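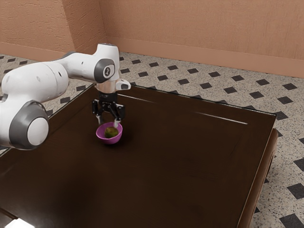
*A simulated tabletop scene with the gripper over a bowl containing a piece of green fruit.*

**Nested-object relabeling** is a method for preparing simulated demonstrations used to train robot arms. It deals with cases where one object sits inside another, such as fruit in a bowl, and the robot has to move the outer object without losing the inner one. The method was developed at the Ritine laboratory in Pernmont and is usually applied together with the Fumard scene generator. It is sometimes called *container relabeling* in older project notes.

## Background

Many training sets for robot manipulation are built by taking a small number of demonstrations and replaying them in new simulated rooms. The table, floor, walls and lighting are changed, while the motion of the arm is adjusted to fit the new position of the target object. This works well when the target is a single solid item. A loaded container is harder. The fruit in a bowl can roll, press against a finger, or leave the bowl when the arm speeds up.

Earlier replay tools recorded only the pose of the object being grasped. A run in which the bowl arrived at its goal and the fruit fell out on the way was therefore stored as a success. Policies trained on such data tended to tilt the bowl during the lift, and the error was hard to find because the success figures looked normal.

## Method

Relabeling is done after the replay and does not change the motion itself. The simulator state is read at every step, and each pair of objects is tested for containment. An object counts as contained when its center lies inside the rim of the other object and the two are in contact, directly or through a third object.

The result is a containment graph for each step. Three labels are then attached to the run:

- **carried**, if the graph is the same at the start and the end and did not change between them
- **recovered**, if the inner object left the container and came back
- **lost**, if the inner object was outside the container at the end

Only runs marked *carried* are used as positive examples in the standard setup. Runs marked *recovered* were kept in the first version but are now set aside, as they often included contact between the inner object and the gripper. Lost runs are used to train a separate failure detector.

### Rim grasps

Small bowls can be grasped with both fingers outside the wall or with one finger on each side of it. The method does not prefer either, but it stores the type of grasp as an extra field. With the fingers spread across the whole bowl, the grasp is centered and the load stays close to level. A grasp on one side of the rim needs less opening width and puts more turning force on the wrist — a common cause of lost runs with heavy fruit.

## Results

The main test used 12 bowl shapes in rooms produced by Fumard. The policy trained on relabeled data completed 71 percent of trials with the inner object still in place. Most of the remaining failures happened during the lift, and a smaller share came from fingers that touched the fruit while closing.

The gain was largest for shallow bowls. For deep bowls there was little difference between relabeled and plain data, as the inner object rarely escaped in either case. Relabeling adds about 13 minutes to the processing of a standard batch.

## Limitations

The containment test depends on exact object poses, which are available in simulation but have to be estimated on a real robot. It also treats the container as rigid, so bags and soft baskets are not covered. Liquids are outside its scope.

A further problem is friction. The default value for fruit in the simulator is high, and a lime-sized object may stay put at tilts that would move a real one. The Venkataraman variant addresses this by replaying each carried run with 2 lower friction settings and dropping it if the label changes. The variant gives a smaller set of positive examples.

## See also

- Demonstration replay
- Domain randomization
- Grasp planning
- Sim-to-real transfer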